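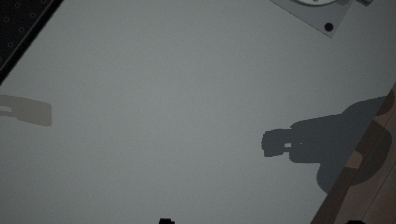

Simulated view of the worktop, with the shadow of the arm and gripper on the right.

Planning the Elero cell: what we buy first

By Maxence Perrin, Avimton workshop

Many of you have asked when the new cell for small parts will be ordered. The short answer is that the request goes to the purchasing office in April, and it will be smaller than the one I showed you in the winter.

In the first plan we had two arms, two grippers of the Bite type, a feeder and a safety scanner, all in one order. The price was correct, but I had forgotten several things which are not robots. The delivery to Citcombe was not included. The electrician was not included. Spare fingers for the grippers were there, but only one pair, and from my experience with the old cell this is not enough for a year.

So we have divided the budget in two parts. The first part pays for the arms, the grippers, the table and the simulation license. The license is $552 per seat and we take one seat only. The second part, with the feeder and the scanner, waits until we know our real cycle time. Until then the arms will run slowly and behind the fence we already own.

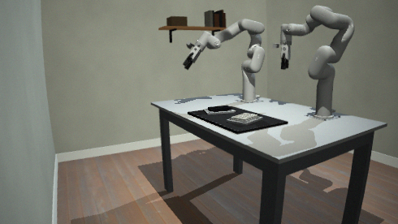
The table took more discussion than I expected. A supplier offered us a ready one with a steel frame, and it is a good product, but the reach of both arms must overlap over the tray and the mounting holes were in the wrong place for this. We can drill new holes ourselves, or pay 200 dollars more to receive it drilled. I prefer to pay. We did the drilling ourselves for the last cell and lost almost 33 hours on it, with the corrections.

Please think also about the floor space. The cell needs free access from the front and from one side, and the cabinets near the window will have to move before delivery. If your team uses these cabinets, write to me with the list of what must stay close.

One question is still open -- the service contract. The seller wants us to sign for two years at the start. I have asked for a price for one year and I am waiting for the answer.

Comments

Packing line 2: Will the old grippers fit on the new arms? We have a drawer full of them.

M. Perrin: Not without an adapter plate. I will ask for the price, thank you for the idea.

Night shift: Please put training in the first part of the budget also. Last time it came four months after the machine.

This site uses cookies to remember your newsletter settings. Accept | Manage choices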